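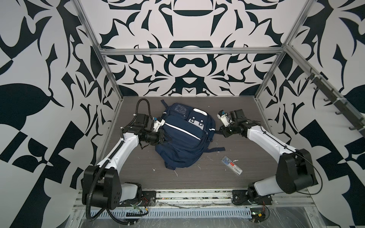
Navy backpack with front pocket, small clear box beside it.

Back-to-School Packs, Stota and district
Progress report no. 2 to the Premomari Fund
14 October 2022

Quick one this time, full acquittal to follow. Sorry for the fragments, writing between deliveries.

Where we're at
Target was 300 packs out to families by end of term. All 300 gone. Most went in August, the last lot a bit after because the exercise books from Sengar came in short and had to be re-ordered. They've credited us for the missing cartons, paperwork attached.

Of the 300, 80 went to high school kids, who need the scientific calculator as well. That's the dear item. We've changed supplier for next round and the quote is in the budget tab.

Schools
All the schools on the original list took part, plus Trirora Primary, which asked late. We said yes. Hope that's ok under clause on area, please tell us if not. The front office there has been terrific, forms back the same day, no chasing.

One school still hasn't returned its sign-off sheet. Have rung twice.
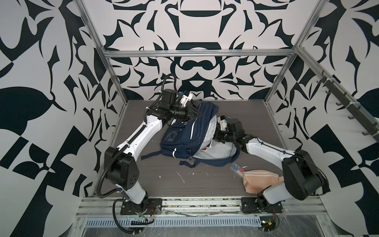 Patterned walls, grey wood-grain floor panel.

Money
Underspent on freight, overspent on shoes. Shoe vouchers were set at $80 and that doesn't buy a decent black leather school shoe in Stota any more. We put them up to $90 from the second batch and covered the gap out of freight. Would like to keep it at that for next year. Colour rules at two of the schools don't help, families can't just use the runners they already have.

Printing came in under. Nothing else to flag. Reciepts are scanned in date order except the fuel ones, which are at the back.

What families said
Short phone survey. Main thing was timing, people want packs before the holidays finish, not in week two. Fair enough. Second was warm clothes. Lots of asks for jumpers, which we don't fund at present.
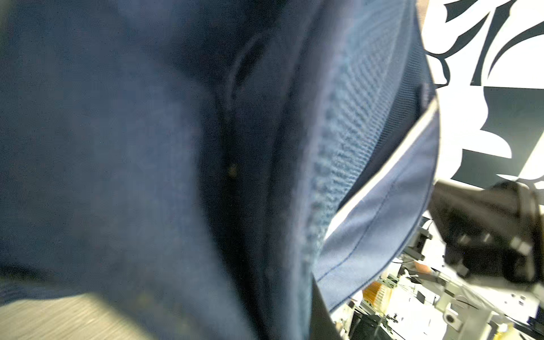
Dark navy fabric and a lighter blue ribbed band, close up.

Have had a first talk with the uniform shop about seconds. Price looks good, sizes patchy, plenty of small and hardly any senior. Will cost it properly before asking you for anything.

Next quarter
- order books earlier, and from two suppliers
- one form for all schools insted of four
- storage: lease on the shed is up, looking at a room behind the Stota library
- decide on jumpers

Request
Please release the second instalment as per the agreement. Also asking to move $600 from freight to vouchers, form attached and signed.

Coordinator, Back-to-School Packs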